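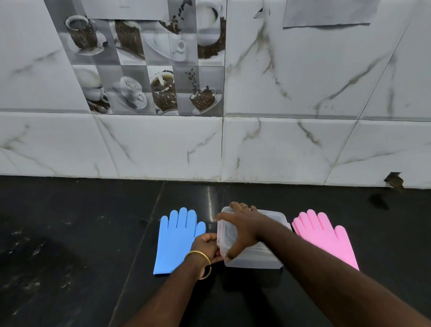
Food container on the black counter, blue glove left, pink glove right.

January 2019

Kitchen bench, notes on lids and gloves

I continued with the clear containers today. The lid question is still open. Raluca Crăciun thinks we should stop using this shape, because the ridge in the lid holds water after washing. I agree about the water, but I would like to keep the shape for the dry goods (rice, lentils, the small pasta). For soup we can take the Leone ones, which have a flat lid.

Way of closing that works best for me: one hand holds the near corner by the rim, the other presses on the lid with open fingers. Start from one long side, go along it slowly, then do the opposite side. If I press first in the middle, one corner always comes up again. Opening is the same in reverse order. Please do not use a knife for this, two lids already have a cut.

Weights, for the list by the sink:
container with lid, empty: 131 g
filled with rice to the rim: 1,473 g
filled with rice and pushed down: 1,733 g
The last one is too full, the lid bends upward.

Gloves. The silicone ones should lie flat on the counter when not in use, palm down, fingers to the wall. Before, we hung them from the hook and the cuffs became sticky where they touched each other. Sorin Bogdan asked if the two colors mean something. For now no. My proposal is blue for washing and pink for wiping the counter, but I have to ask Valentin Onu, who wrote the first version of the kitchen rules and maybe had another idea.

Counter: the polished black stone shows every smudge. It has also light speckles of its own, so it is difficult to see what is dirt and what is stone. I look from the side, with my head low, then it is clear. Damp cloth first, dry cloth after. The spray from Umine leaves a film, I do not recommend it.

To do:
- order four spare lids from Telside, same size
- ask Valentin about the colors
- tiles behind the counter, wipe the joints
- test the 800 ml size with the same way of closing

R. Grigaitė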